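Tidying a box, 261 times

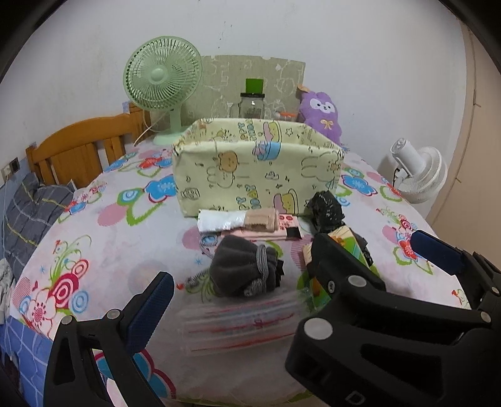

Katia Colombo

I have been collecting demonstrations for a household robot project since February. Several people have asked me what that involves, so I thought I would write it down properly once.

The project is called Fiore. It is run from Hadport by a small team, and people like me do the recording in ordinary rooms. You hold a pair of grippers, one in each hand, and do a household job with them. The recordings go to Irja Lappalainen, who checks them and puts the good ones into the training set. The model learns from those what to do with its own arms. There is no robot where I work. There are only the grippers, a table and a lot of small things.

The task I have spent most time on is the storage box. Things are laid out in front of an open fabric box and you put them in one at a time. My box is pale yellow with a cartoon bear and rabbit on the front. The goods change from one episode to the next, but there is usually a drawstring pouch, something in a crinkly packet and at least one plastic bag.

I had assumed the box would be easy. The pouch is fine, as the blue pads hold cloth well and you can take it anywhere on the body. Cords are another matter. If you close on the cord and not the pouch, the whole thing swings when you lift it and catches on the rim. I used to throw those episodes away. Irja asked me to keep them as long as I got the pouch in at the end, so that there are some recoveries in the set as well as clean runs.

Shiny plastic is the slowest. A thin black bag gives you very little to aim at, and flat packages need to be tipped up at one end before you can get a finger under. I do that with the left hand and pick up with the right. Mirko Pace does it the other way round and his are quicker than mine. We were told not to copy each other, and I think that is sensible.

The fabric box also moves. It has soft sides, and if you knock a corner it leans in and the opening gets smaller. I have learned to come in high and let go over the middle.

As for the background, we leave it alone. I have a mint-green fan, a jar, a purple soft toy and other odds and ends behind the box, and a flowered cloth under everything. Hugo Vidal, who wrote the instructions, wants rooms that look lived in. In the first weeks I cleared it all away before each session and he asked me to put it back. The pattern on the cloth makes the small packets harder to pick out, even for me, and he was pleased about that too.

The rules are short. Start with both grippers open. Don't touch anything with your fingers once recording has begun. Move at a steady pace and don't stop to think with something in the air. If you drop an item, pick it up from wherever it landed. Change the layout every time, including the order you put things in. That last one takes the most effort. After an hour I find I am putting the pouch in the middle again without meaning to.

I have done 472 episodes of the box task and 261 have been accepted. Most of the rejected ones are from the first two months, when I moved too fast. The whole set, across all the tasks and all of us, stood at 3,177 when I last looked. Irja says the box task still needs more examples with bags, so I have bags for the next fortnight.

My wrists ache a bit after a long session. I do forty minutes and then stop for tea, and I swap the goods over while the kettle boils. Marisa Sorrentino in Prurness has started on folding tea towels, and I am down to try that next.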